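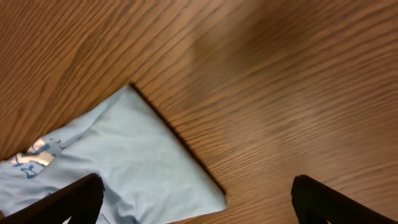 Search this site Go

Sep 29, 2022

I've had the Jotum steamer since August and I kinda love it! It heats up fast, the cord is long enough to reach my closet (finally), and linen shirts come out looking decent in one pass. Collars take me two, but I'm picky. The tank is small though – 200 ml goes quick if you're doing dresses – and at 1000 watts it won't flatten a hard crease in denim. My old Trumico spat water everywhere, and this one has only dribbled when I tipped it too far. I'd buy it again, just maybe in the gray.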